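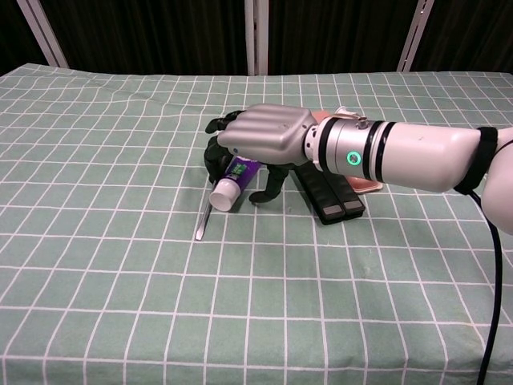 Robotic hand over a green tablecloth with a grid of thin white lines.

Skin Conditions for Allied Health -- Handout 4: Fungal Infections of the Feet and Nails

Zanele Mabuza
November 2021

Print this page | E-mail this page

4.1 Terms

Tinea is the general name for a skin infection caused by dermatophytes, a group of fungi that live on keratin. The second word gives the site: tinea pedis (foot), tinea cruris (groin), tinea corporis (trunk and limbs), tinea capitis (scalp). Infection of the nail is called onychomycosis. "Ringworm" is a common name for tinea corporis and should not be used in written case notes for this course. No worm is involved.

4.2 Cause and spread

The usual organism in tinea pedis is Trichophyton rubrum. Spores are shed on flakes of skin and picked up from floors, towels, and shared footwear. Warmth and moisture under closed shoes favor growth. An infected person can carry the fungus from the foot to the groin or hand by scratching or by using the same towel on both areas.

4.3 Patterns on the foot

Interdigital: peeling, white, softened skin between the toes, most often between the fourth and fifth. Itch is common. Cracks may let bacteria in.

Moccasin: dry, fine scale over the sole and up the sides of the foot. Often mistaken for plain dry skin. Itch may be mild or absent.

Vesicular: small blisters, usually on the arch. Can be confused with pompholyx or contact dermatitis.

4.4 Nails

The nail becomes thick, crumbly, and yellow or brown, usually starting at the far edge or one side. Toenails are affected more than fingernails. Psoriasis, repeated injury from shoes, and normal aging can look the same. For this reason a sample should be tested before tablets are prescribed.

4.5 Taking a sample

Skin: scrape from the active edge of the patch with a blunt blade, onto folded dark paper. Nail: clip as far back as the patient can tolerate and include the crumbly material under the plate. Label at the bedside. Microscopy with potassium hydroxide gives a quick answer; culture takes 2 to 4 weeks. A negative result does not rule out infection if the clinical picture is strong -- repeat the sample.

4.6 Treatment

Most cases of interdigital tinea respond to a topical antifungal. Terbinafine cream is generally used for a shorter course than the azoles (clotrimazole, miconazole). Cream should cover the visible rash and a margin of normal skin. Moccasin type and nail disease often need oral treatment. Check liver history and current medicines before oral terbinafine is considered. Steroid cream used alone may reduce redness while the fungus spreads; the altered rash is called tinea incognito.

4.7 Advice to patients

Dry between the toes after washing. Change socks daily. Wear sandals in locker rooms and public showers. Do not share towels. Finish the course even when the itch has gone.

Reading: course reader, pp. 23-27. Gunhild Hjaltadóttir will cover bacterial infections of the foot, including pitted keratolysis, in the next lecture.

Last updated: see date at top of page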